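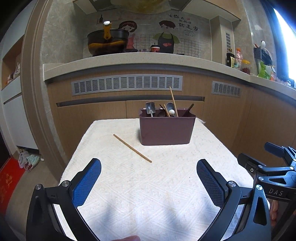

August
by Geetha Pinto

I've had a few emails since the spring asking how I warp my little inkle loom without ending up in a snarl, so I sat down on Friday with a pot of tea and wrote out the whole business from beginning to end. If you've never made a band before, please don't be put off by the length of this. I do go on a bit, and the job itself takes me less time than the tea takes to go cold.

You'll need an inkle loom (mine is an old Braller, but any with a tension peg will do), cotton in 2 colours, a pile of string heddles and a shuttle. I'm using 8/2 cotton, doubled, for a band with 58 ends. If that sounds like a lot, start with a narrower one and come back.

Make your heddles first. Tie them all around the same two pegs so they come out the same size, and use a proper square knot. My first lot were granny knots and they let go one after another halfway along a bookmark, and I said some things the dog hadn't heard before.

Now loosen the tension peg and set it at the middle of its slot. Tie your first colour to the front peg with a bow, take it over the top peg and on around the loom, and bring it back to where you began. That's an open thread. The next one goes under the top peg and gets a heddle looped over it, and the heddle hooks onto the heddle peg. Then open, then heddled, and so on until you run out of pattern.

When you change colours, cut the old thread and knot it to the new one at the front peg. Océane Beaudoin, who taught me, likes to leave the old colour hanging and pick it up again later. It saves a heap of knots, though I find the carried threads catch on my sleeve.

Keep every thread as firm as its neighbours. You don't want it twanging like a banjo, just snug, and you'll need to leave some give in the peg because the warp tightens as you weave.

To weave, push the threads behind the heddles down with your hand, pass the shuttle, then lift them, beat and pass again. Leave a small loop of weft at the edge each time and pull it in after the next beat. The first 3 inches will be wobbly. Mine always are, and I unpick them or call them fringe, depending on my mood.

If a thread snaps, pin a new length into the woven part, run it along the same path and tie it off at the front. Darn in the tails once the band is off the loom.

Next time I'll write out the pick-up pattern for the grey and mustard strap I took to the Bruswood guild day, which still needs its buckle.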